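Small parts in white plastic: Þröstur Nørgaard at his bench in Camby

The workshop is behind the tile place on the main road into Camby, and you go in through the side. Þröstur Nørgaard had the kettle on and a tray of offcuts on the only spare chair. He moved the tray to the floor and we started.

He has been making small plastic parts for 30 years, first as an employee at Egilsson, which did shop fittings, and for the second half of that time on his own. He trades as Florkton. I asked where the name came from and he said it was the name of the street he lived on when he filled in the form.

"I had to put something in the box," he said. "I thought I'd change it later. Then I'd printed the invoices."

Most of what he makes is white or black. He doesn't stock much else. He used to keep sheets in red, green and a sort of mustard colour left over from a café job, but they took up rack space and faded near the window.

"White shows you everything," he said. "Every scratch, every fingerprint, any dust you've trapped. Black shows you different things. Black shows you scratches if the light's low. So I look at white under the overhead and I look at black with a lamp held down beside it."

I asked what a normal day looked like. He said he starts at seven with whatever was left to set overnight, and he doesn't answer the phone until nine. Mornings are for cutting and sanding. Afternoons are for anything that has to be clean, such as labels or packing, after the dust has settled and he has been over the benches with a damp cloth. In winter he runs a heater under the glue bench and keeps the door shut. In summer he works with the door open and gets grit in everything.

"I've tried a curtain," he said. "The curtain collects it and then drops it when you walk through."

We talked for a while about panels. He makes a lot of flat black panels with openings cut in them, and he has strong views about the openings. Customers draw a slot as a rectangle and forget that the part going into it has a size of its own, and that the size varies. He asks every customer to send him the thing that will sit in or near the slot, or failing that a drawing of it with real measurements.

"They send me a photo with a coin in it," he said. "I've got a drawer of those. I ring up and say, can you put a ruler on it. Then they send me the ruler and the coin."

How much clearance does he leave? It depends on the job. For something that is lifted in and out by hand all day he leaves more than people expect. A snug fit feels good the first few times you try it and then becomes annoying. He showed me two test strips, each with a row of slots cut in gradually larger widths, and let me try a peg in them. I liked the third one. He said everybody likes the third one and that he usually cuts the fifth.

He is particular about the edges too. A slot straight off the cutter has a slight ridge along it that you can feel with a fingernail. He takes it off with a scraper he made from a broken hacksaw blade, wrapped in electrical tape at one end. There were three of these on the wall. He said the one on the left was the good one and asked me to put it back where I found it.

The job on the bench was number 1567, for Drustach, a customer he has had for five years. He files jobs by number in a row of grey cardboard boxes. The numbers are the only part of the office he would call organized. Each box holds the drawing, a sample of the material, one spare piece and whatever notes he made along the way. The notes are mostly on the backs of delivery slips.

"I keep a spare because they always ring," he said. "Someone's dropped one, or they want another the same. If I've got the spare in my hand while we're talking then I know what they mean. If I've only got the drawing, we spend half an hour and we're both looking at different corners."

This one had gone through several versions. The first drawing had square shoulders and a square top. He made one in scrap and didn't like it, as the corners at the top marked easily. He suggested a rounded top, narrower than the body, and a bit of taper in the block so it would be wider at the base. Drustach agreed to the rounding straight away. The taper took two phone calls.

"They were worried it would look like a chess piece," he said. "I said it's going to look like a chess piece whatever we do. It's a block with a knob on it."

I asked whether he minded when customers changed things. He said no, provided it was before he had glued anything. After that he charges. He has a figure of 40 dollars for a change after gluing and has not raised it in a long time, mainly because he can never remember to send the letter about it.

The squares on the front came from the customer as files. He doesn't design them and made no claim to understand them. What he cares about is that they go on straight, and that the black is a proper black.

"People think black is black. You print a big solid area on an ordinary office printer and you get speckle in it, like pepper. Some customers don't mind. I always ask now. I print one and send it, and I say, is this black enough for you? Half of them say they hadn't thought about it."

His method for getting a square on straight is an L-shaped stop screwed to a board. The block goes in the corner of the L, the square is laid down against a second, thinner strip, and he presses from the middle outwards with the side of his thumb. He used to use a roller. The roller pulled things sideways on anything with a taper, and he went back to his thumb.

He makes a point of doing all of these in one sitting. If he stops for lunch halfway through, he said, the ones after lunch come out slightly different to the ones before, and he can see it even if the customer can't. He turns the radio off as well. He allows himself the radio for sanding.

I wanted to know about white plastic going yellow. He said it is the question he gets most, usually from people who have had a light switch or an old computer go that way. His advice is to keep it out of a window and not to clean it with anything strong. Warm water and a little dish soap is enough. He has seen people go at a matte surface with a melamine sponge and leave a shiny patch in the middle of it, and there is no putting that back except by doing the whole face again.

"Then they post it to me and say it's got a stain," he said. "It hasn't got a stain. It's got a clean bit."

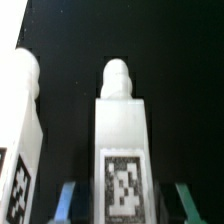 Page last changed: November

He likes to look the finished pieces over before he signs a job off. Under the overhead light the white is brighter down one side of the block and greyer down the other, and if the shoulder isn't flat you notice it there first. He said he has sent himself back to the sanding board more than once after looking at a piece that way.

The rounded top is the part he spends longest on. He roughs it out, then works through the papers by hand, turning the piece a little after each stroke. He stops before it gets glossy. Drustach had asked for a dull finish all over and he prefers it anyway, as a shine on the top and none on the block looks to him like two different jobs stuck together.

Packing is done on the end of the same bench. Each piece is rolled in tissue and stood in a box with card dividers, tops up. He gave up on bubble wrap years ago, after a batch sat in a hot van and the bubbles left rings on the surface. He writes the job number on the lid and again on the inside flap. Lids get swapped.

I asked if he had plans for the place. He would like a second rack and a better lamp. He has been asked a few times to take someone on and has so far said no, partly for space. There is one chair, and it had the tray on it when I came in.

"I might do a Saturday class," he said. "Scraping and sanding, nothing with the saw. I'd have to find some more chairs."

Before I left he went through the boxes to find an early job to show me, a little black stand for reading glasses, with a slot along the top. It was too tight. He had written "too tight" on the delivery slip and kept it in with the drawing. The customer had kept hers, he said, and filed the slot wider herself.

Florkton takes small orders by phone after nine. Send a drawing if you have one, and put a ruler in the photo.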